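Search the site
Enter keyword
Go

Clillier District Party Association
Minutes of the Ordinary Meeting held in May

The meeting was held in the upper room at Deden Hall and opened at 7.30 pm. The Chair presided. The Secretary recorded that 32 members were present and entitled to vote, and that the quorum set by the rules had been met. Apologies were received from the Sinaga branch, whose delegates were attending a council meeting that evening.

1. Minutes of the previous meeting

The minutes were taken as read. One correction was made under item 4, where "Clillier East" should have read "Clillier West". With that change the minutes were approved and signed.

2. Matters arising

The Secretary reported that the letter to the district council on polling station access had been sent and acknowledged. No full reply had been received. It was agreed that the matter stay on the agenda.

The new membership forms had been delivered by Flovemex. The telephone number on the back was that of the old office, and the supplier had agreed to print them again at no charge.

3. Selection of a candidate for the Clillier West by-election

The Chair reminded members that the sitting councillor had given notice of resignation and that the association intended to contest the seat. Three applications had been received before the closing date. All had been checked against the party rules and found to be in order.

The Secretary set out the timetable. A hustings would be held at Deden Hall on a Sunday afternoon, beginning at 2 pm, with the ballot to follow directly after the last speech. Each applicant would speak and then take questions from the floor. The order of speaking would be drawn by lot on the day.

A member from the Deden branch proposed that postal votes be allowed for those unable to attend. The Secretary advised that the rules permitted this only where the request was made in writing before the hustings. The proposal was amended to that effect and carried on a show of hands, with three votes against. 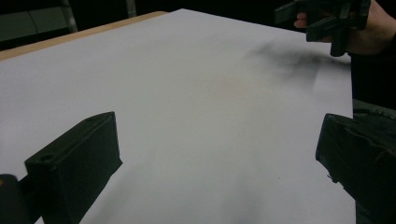

Who may vote in the selection ballot?

Any member who lives in the Clillier West ward and whose subscription was fully paid on the day the vacancy was declared. The Secretary confirmed that 140 members currently met both conditions, and that the list would be open for inspection at the office until the eve of the hustings.

A further member asked whether supporters who had joined since the vacancy could attend. The Chair ruled that they could attend and put questions but could not vote.

4. Campaign arrangements

It was resolved that roughly 200 poster boards be brought out of storage and checked before the campaign began. Leaflet rounds in Sinaga and the lower part of Clillier would be shared between the two branches. The draft leaflet was referred back so that the section on bus services could be shortened.

5. Correspondence

A letter from the regional office asked associations to return their delegate lists for the autumn conference. Nominations were to reach the Secretary before the next meeting.

6. Any other business

A complaint was raised regarding the late issue of the agenda. The Secretary apologised and undertook to send future papers a full week in advance.

The meeting closed at 9.10 pm.

Recent items
Notice of vacancy, Clillier West
Sinaga branch: report to members
Polling station access: our letter to the council
Rules for the selection of candidates
Deden Hall bookings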